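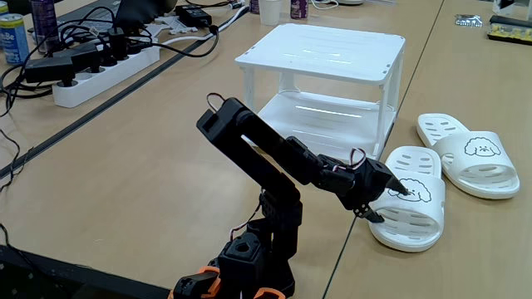
Can a machine put away the shoes yet? Tips for a home that is shared with small robots

Many readers of this page write to me with the same question in different words: is it time to wait for a robot, or should I still teach my children to tidy up? I work in a repair workshop and I also keep a house, so I try the chores in both places. My short answer is that some chores are ready, some are half ready, and most still need your two hands. In this page I go chore by chore, and I give the tips which help you today, with a machine or without.

Slippers and shoes

Slippers look like the easiest job in the house. They are light, they do not break, and there are only two. For a small arm on a table they are a good exercise and a difficult one. The strap bends when a finger pushes on it. The sole is wide, so the gripper can not close over it from above, and must come to the edge or take the strap. Then it has to put the slipper on a shelf without the heel hanging out, and turn it so both toes point the same way. A child of five does this badly but quickly. An arm does it slowly, and if the slipper moves a little in the grip, it often does not know.

What works better, for arm or for person:

Use a rack with a flat, open shelf. Wire racks catch the heel, and small compartments ask for too much precision.

Leave more space between shelves than you think. A hand needs room above the shoe, and a gripper needs more room than a hand.

Slides with a stiff strap are easier to lift than soft cloth slippers. Pick them up by the strap, from the inner side.

Wipe the top of a glossy white rack with a damp cloth and then a dry one. Shiny plastic shows every footprint, and the reflections also confuse cheap cameras. If you do try a camera-guided arm, move the lamp to the side.

For slides with holes in the footbed, an old toothbrush and warm water with a drop of dish soap is enough. Brush along the slots, not across. Dry them standing up, away from the heater, or they curl. If there is a printed picture on the strap, use only the cloth there and do not scrub.

Floors

This one is solved for most people, with conditions. I have a Peltus vacuum in the workshop and it has done 233 runs by its own counter. It stopped early in many of them, nearly always for a cable or a sock. It can not do stairs, and it pushes a light shoe in front of it all the way under the sofa, where you will search for it in the morning.

Tips for the robot vacuum:

Walk the room once before you start it. Two minutes of picking up saves you the rescue later.

Cut the hair from the roller every week. A seam ripper from the sewing box is better than scissors.

Tape down the fringe of a rug, or fold it under.

Empty the bin outside, over the trash, and knock the filter gently on the side. Wash the filter only if the manual allows it, and let it dry fully for a day.

Do not run it when there is any chance of a pet accident on the floor. I will not explain more.

Laundry

Washing and drying were given to machines long ago, so people forget that these are robots too, in a way. Folding is the part which remains. I watched a Jorstead folding unit at a trade show in September. You must clip each shirt on it by yourself, the buttons must be closed, and it refuses baby clothes and sheets. By the time I have clipped a shirt, I could have folded it.

My tip is to fold less. Underwear and cleaning rags go flat in a drawer without any folding. T-shirts I fold in half the long way, then in 3, and put them standing. Take the clothes from the dryer while they are still a little warm and shake each one strongly, once. This takes out most of the wrinkles and you can forget the iron for everyday things.

Dishes

The dishwasher washes. Loading is still yours. There are arms in laboratories which load a plate, and I have seen nice videos, but please look at how the videos are cut and whether it says the speed. Wet glass is transparent and slippery, and this is bad for both the camera and the fingers.

Load the plates so they face the center. Put bowls at an angle so water does not stay in the foot of them. Knives go point down. Scrape but do not rinse; the detergent needs something to work on. Clean the filter at the bottom every two weeks, with hot water and a soft brush.

Sorting on the workbench

In the shop we have tried a small arm for sorting screws and brackets into bins. We called this little project Skindo, after the street of the first workshop. When all the parts lay flat and apart on a gray mat, it was reliable, and it did not get bored, and I do get bored. When the parts were in a pile, it took two or it took none. The person who should be free to do other work was standing next to it the whole afternoon.

So the tips from the bench are these:

Shake the mixed parts in a shallow tray before you sort, so they are in one layer. It helps your eyes also.

Use a mat in one dull color. Black screws on a black bench are lost screws.

Sort first by length and then by thread. It is faster than deciding both in one look.

If you have 200 or more of the same part, weigh them instead of counting. Weigh ten, and do the calculation.

Keep a small magnet in a plastic bag. You collect the steel parts with it, turn the bag inside out, and they fall off.

Cables and power, if you try an arm at home

A hobby arm comes with more cable than you expect. There is the supply, the data cable, the camera, the laptop with its own adapter. In one evening the power strip is full and you have a nest on the table. I made this mistake myself and lost a cup of tea in it.

Put the power strip at one end of the work area, on the side the arm can not reach. Label each plug at the strip with masking tape. Large adapters should not sit on paper or cloth, they need air. Make the joint cables a little loose at the elbow and the wrist, so the arm can stretch fully without pulling, but not so loose that a loop can hook on something. Move each joint slowly by hand, power off, and look at where the cable goes. Drinks stay on another table — really another table, with a gap.

Clamp the base. A light arm which reaches far with something in the grip will tip or creep. Two clamps from the woodworking drawer are fine, with a piece of scrap wood under the jaw so you do not mark the surface. If you push two tables together, keep the object and its target where the seam is not in the way, as an object dragged over a seam will catch on it.

And decide before starting where you will cut the power. The switch must be near your hand, and the hand must not pass over the arm to get there.

How to decide if a chore is ready

I ask myself how many times I must touch the job if the machine does it. With the vacuum I touch it twice, before and after. With the folding unit, once for each shirt. With the arm and the slippers, I put the slippers in the right place for it, I watch, and then I often straighten them. A friend of our shop has bought a Rahman kit for the family and they enjoy it very much, but as a toy and a way to learn programming. The shoes in that house are still by the door in a heap.

My own guess is that tidying of light, stiff things onto open shelves will come first. Toys, books, slides, empty bottles. Soft things will be later, and anything with water and glass later again. I would not buy furniture for it now. But an open shelf, a clear floor and cables which are tied up make the house easier to clean today, so you do not lose anything with them.

Next month: getting the smell out of a plastic lunch box, and which glue to use for a loose shoe sole.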